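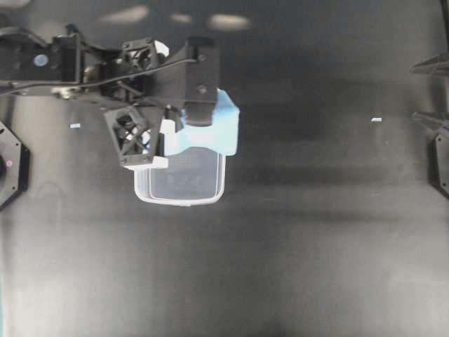
Section 3: Setting Up for an Official Visit

Home | Guides | Visits | Press Desk | Contact

Welcome back! If you have worked through the first two sections you will already have a confirmed visitor, whether that is an ambassador, a consul or a visiting minister, and a rough idea of what they would like to do while they are with you. In this section we get the building and the day itself ready. It takes most people an afternoon to go through, and a second afternoon to find all the things they wrote down the first time, so please be patient with yourself.

We wrote these steps for congregations, town halls and cultural centers hosting a foreign delegation, and we have tried to keep them simple enough for a place that does it once in ten years.

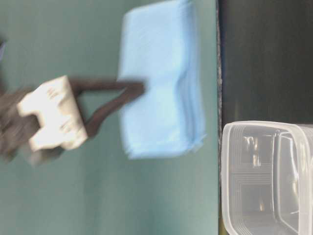
Stomside Visits Desk
January

Before you begin

You will need the embassy's advance sheet (the long form with the arrival window on the first page), a floor plan of your building, and the number of your local police liaison. If the advance sheet hasn't come, stop and ask for it. We have seen hosts build a whole program on a phone call, and it is a miserable thing to have to undo.

3.1 Fix the running order

1. Copy the arrival window from the advance sheet onto the top of a clean page. Write it as a window, such as 9:15 to 9:35, even if someone has told you cheerfully that the car is never late.

2. List everything that will happen between the front door and the farewell. Include the small things: coats, a glass of water, signing the guest book, the photograph on the steps.

3. Give each item a length in minutes and add them up. Visits of this kind do best at 50 minutes or under. If yours is longer, trim the speeches first and leave the conversation with your members alone — it is nearly always the part the guest remembers.

4. Send the page to the embassy contact and wait for a written yes.

Note: If the visit takes in a regular service, the service keeps its usual time and its usual order. The guest joins you, and the delegation will expect it that way. Mention any customs about seating, head coverings or telephones in the same message, in plain words.

3.2 Walk the route

5. With your floor plan in hand, walk from the curb to the main room exactly as the guest will. Mark every door and who holds the key.

6. Walk it a second time with the police liaison. They may ask you to change an entrance you are fond of. Let them.
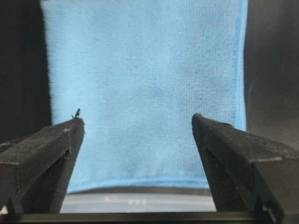 7. Pick a quiet room close to the main one where the guest can take a call. It needs a door that closes, two chairs and a working outlet, and it really doesn't have to be handsome.

8. Mark the spot where your welcoming party will stand, and limit it to 3 people. A long receiving line is a lovely gesture and it will eat your running order alive.

Caution: Don't post the route, the arrival window or the floor plan anywhere public, and don't forward them to your whole mailing list. "A distinguished guest will be with us on Thursday" is plenty.

3.3 Seat the guests and the press

9. Take the legal capacity of the room from your fire certificate and subtract the delegation, the security detail and the press. Whatever remains is the number of invitations you may send. At the old Boyer Hall in Poladitz, to give you an idea, a room that felt enormous came down to 143 seats once everybody had been allowed for.

10. Put the press along one side wall, with a clear line to the lectern and their own way out. Television crews like to be in place well before anyone else, so have the side door open early and someone friendly standing at it.

11. Agree with the embassy whether questions will be taken. Write the answer on the press notice in one sentence.
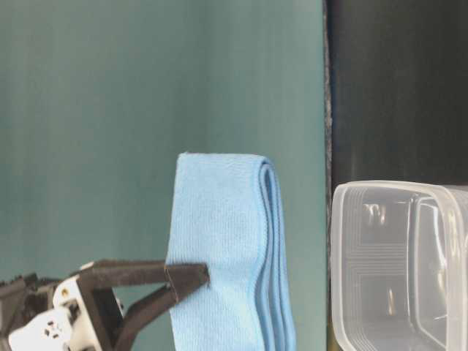

12. Ask your members, kindly and ahead of time, whether they mind being filmed. People who would prefer not to be can sit together at the back, and you should show the crews where that is. After a hard week in a community this matters a great deal, and reporters are usually very decent about it when they are told early.

13. If you use the Viven guest list, open the list, choose Delegations, and enter each name as it appears on the advance sheet, titles included. The list holds up to 1,000 names. Print two copies for the door — tablets do run flat.

Note: Flags, if you are flying them, are a subject all their own. Please see Section 5 before you put anything up, and check the order with the embassy's protocol office as well.

3.4 The evening before

14. Call the embassy contact one last time and read the running order aloud from top to bottom.

15. Lay out the guest book with two pens.

16. Lock the quiet room and hand its key to the person who will be at the front door in the morning.

Go on to Section 4: Statements and Photographs.

Contact the Visits Desk | Copyright Stomside Guides | Back to top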